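Wrist cam only vs wrist + overhead for grasp success, our numbers
Forum: Manipulation / Learning from demos
20 May 2024

jtrummer
Finished the comparison I mentioned in the Ketalar thread. Same policy, same 275 demos, trained once with wrist camera only and once with wrist plus overhead. 90 test grasps each, objects on a white table with a white sheet behind. Wrist only did better on bottles and cups. Overhead helped only when the object started outside the wrist view.

badawi_r
How many seeds?

jtrummer
One. I know.

badawi_r
Then I wouldn't say "did better" yet. We had a gap of 10 points between seeds on the same data last October - nothing changed except the seed.

halahajji
Agree on seeds, but the direction matches what we got at Brarkon. My question is the backdrop. A plain white sheet makes it easy for the wrist camera. Did you try it with clutter behind?

jtrummer
Not yet. The Buchanan set has cluttered backgrounds and I plan to run that next.

A_Zaki
Shiny metal was our main failure with wrist views. The reflections shift as the arm moves and the policy closes early. Any of that?

jtrummer
Less than I expected. The fingers go on the painted part and the neck stays clear of them. Typical grasp from the wrist only runs:

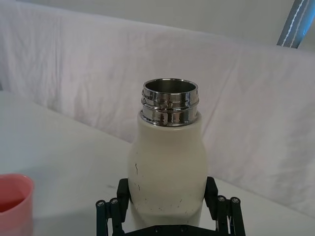 Wrist view, cream bottle with bare steel neck, fingers on both sides of the body.

A_Zaki
OK, that is a low grip. Ours went for the neck, so it may not be the same problem.

halahajji
White table, white sheet, cream bottle. Contrast is lower than I assumed, so I take back part of what I said. Still want to see clutter.

badawi_r
I still want seeds. Run at least 6 and post the spread.

jtrummer
Fair. Queueing them tonight, configs will go in the Cloditora folder.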